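October, bench 2, started 9.40

Second go at the oak gall ink, Prerkley recipe. Galls crushed coarser than last time and left to steep in 600 ml, lid on. Strained through muslin twice. Still cloudy, left it.

Added the iron sulphate at 65 g per litre, as Hanane suggested. Went dark within a minute. Gum arabic in last, stirred by hand for over 40 minutes and there were still lumps at the bottom of the jar.

Test strips on Groltell rag paper, 4 of them, pinned by the window. Said wants one kept in the drawer to compare. Feathering on the second strip, probably the sizing.

To do: ask Ismail about the finer muslin. Label the jars. 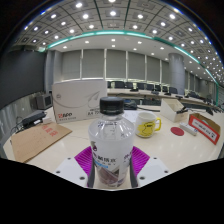
Water bottle, black cap, label in Chinese.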